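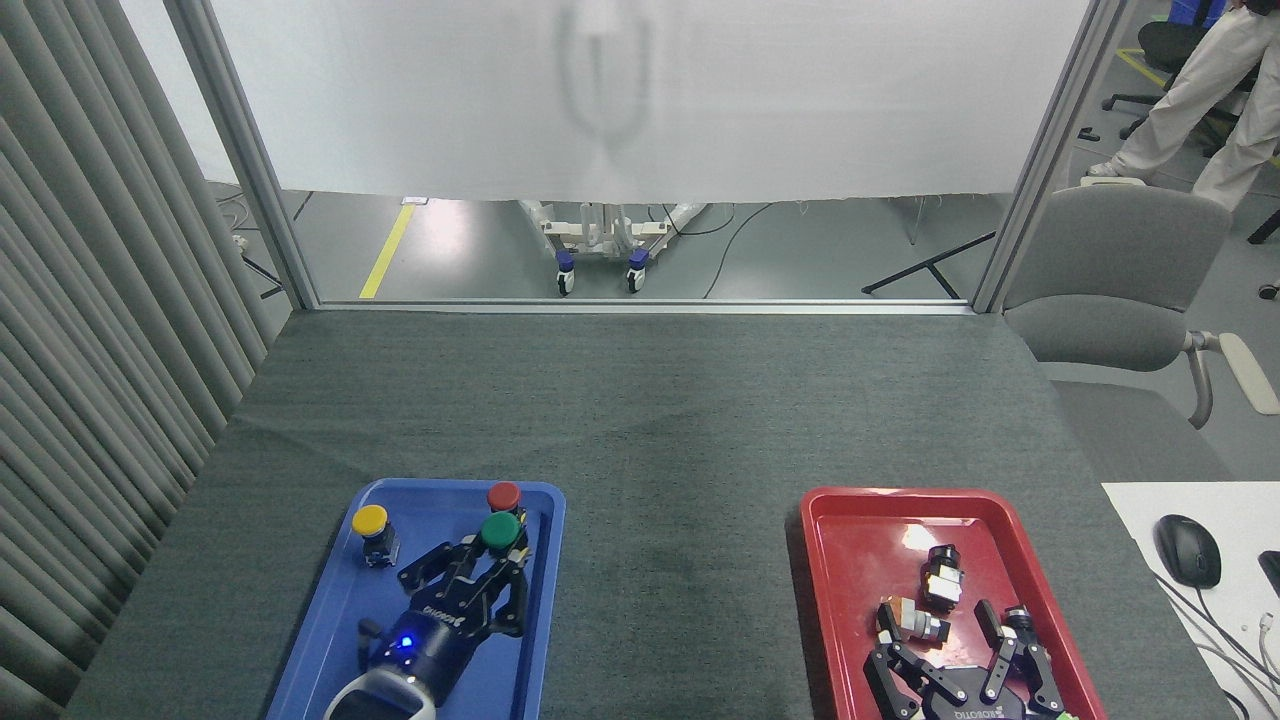 Chapter 4
Choosing and Reading a Venue

I booked my first venue on the strength of its staircase. It was a lovely staircase, I'll give it that, and I had the whole evening planned around people drifting down it with a glass in hand. What I hadn't done was ask where the food would come in. The kitchen was at the other end of the building, across a courtyard, and it was December. You can guess the rest (cold soup, wet waiters, a very quiet client).

So this chapter is about looking at a place properly before you fall for it. By now you've worked through the client brief in Chapter 2 and the outline budget in Chapter 3, and I'm going to assume you have both with you, because we'll be using them on nearly every page. If your budget is still a scribble on the back of something, go and tidy it up first. I'll wait!

We'll start with capacity, which sounds like the dull bit and causes more rows than anything else I know. A venue will give you a number. Your job is to find out what that number means. Is it people standing, people seated at round tables, or people in rows facing a stage? Does it include your staff and the band? When I first went to see the old corn hall at Sestutley, the brochure said 90 for dinner, and I very nearly wrote that down and went home. Then I asked to see the table plan. With a dance floor laid, the real figure was 51. My client had already invited more than that, and we had a long and rather tense drive back.

After capacity we'll go on to access, power, noise and neighbours, and then the contract. I've put the contract last, though plenty of tutors would put it first, and Wing-sze Chow, who taught me most of what I know about hire terms, still tells me off for it. Her view is that you should read the small print before you've seen the chandeliers. Mine is that you can't tell which small print matters until you've walked the rooms. Read section 4.6 first if you side with her, it stands up perfectly well by itself.

Two venues will keep turning up in the examples. Emcombe is a country house with gardens, a marquee lawn and a single-track drive that coaches hate. Kederden is a converted mill in town, all brick and iron, with a goods lift and very little parking. They cost much the same to hire, so it's easy to compare them on looks alone, and I'd like you to get out of that habit early. Remigiusz Wróbel, who runs the catering firm Cieślak, has worked at both, and I've borrowed his site notes for the exercises. He writes them in a hurry and they're blunt. He once gave Emcombe's service entrance a whole paragraph and its ballroom one word, which was "fine".

You'll also meet the hire quote from Kederden, which comes to £1,219 before anyone has asked for a chair. Keep a finger in that page, as we'll add to it section by section.

Before you read on

Think of a party, wedding or work do you've been to as a guest. Give yourself 20 minutes and sketch the room from memory, with the doors, the bar, the loos and wherever the queue formed. Mark the spot where you spent most of the evening. Keep the sketch, you'll need it in section 4.2.

4.1 What the capacity figure leaves out

Ask for the fire certificate number first, and then ask for the number the venue manager is happy with on a busy night. They're often different, and the lower of the two is the one you plan to.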